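Why Do We Feel Shy?

A page for readers from 8 to 11 years

Maybe you know this feeling. The teacher says your name and the whole class looks at you. Your face becomes warm. You know the answer, you knew it one second ago, but now your mouth doesn't want to open. This feeling is called shyness, and almost every person has it sometimes.

What happens in the body?

Your brain has a part which watches for danger. It is very old and very fast. A long time ago it helped people to run away from wild animals. Today there are not many wild animals in a classroom, but this part of the brain still works. When many eyes look at you, it can think that something is wrong. Then it makes your heart beat faster and sends more blood to your skin. For this reason some people get red cheeks. We call it blushing.

Blushing is not dangerous and it goes away alone. If you try very hard to stop it, it often stays longer.

Is shy the same as quiet?

No. A quiet person can like to be quiet. She reads, she listens, she speaks when she has something to say, and she feels fine. A shy person often wants to speak or to play with the others, but feels afraid to begin. You can also be loud at home and shy at school. Many children are like this.

The story of Märta

Märta Fjeld moved to the town of Meltstead when she was nine. At the old school she had two good friends. At the new school there were 400 pupils and she didn't know any of them. For the first weeks she ate her lunch near the door and looked at her shoes.

One Thursday her teacher, Zbigniew Witkowska, asked her to help him carry books to the library. Another girl was carrying books too. They had to walk slowly, because the books were heavy, and on the way the girl asked Märta if she liked drawing horses. Märta said "a little." In truth she liked it very much! The next day she brought her drawings, 58 of them, in a big envelope.

Märta is still shy with new people. She told us that she now waits for the second minute. "The first minute is always bad," she says. "In the second minute I can talk."

What can you try?

Start with something small. Say hello to one person, and it is enough for today.

Ask a question. Most people like to talk about their pet or their favorite game, and while they talk you can breathe.

Practice at home what you want to say. You can say it to the mirror or to your cat.

Tell an adult you trust if the feeling is so strong that you don't want to go to school, or if your stomach hurts many mornings. There are people whose work is to help with this.

And if your friend is shy?

Give your friend time. Please don't say "Why are you so quiet?" in front of everybody, it makes the feeling bigger. It is better to sit near and do something together, for example a puzzle. Talking comes easier when the hands are busy.

Words to know

Blushing: when your face becomes red because of a feeling.
Trust: when you believe that a person will be good to you.

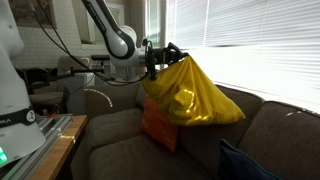 A robot arm holding up a bright yellow bag.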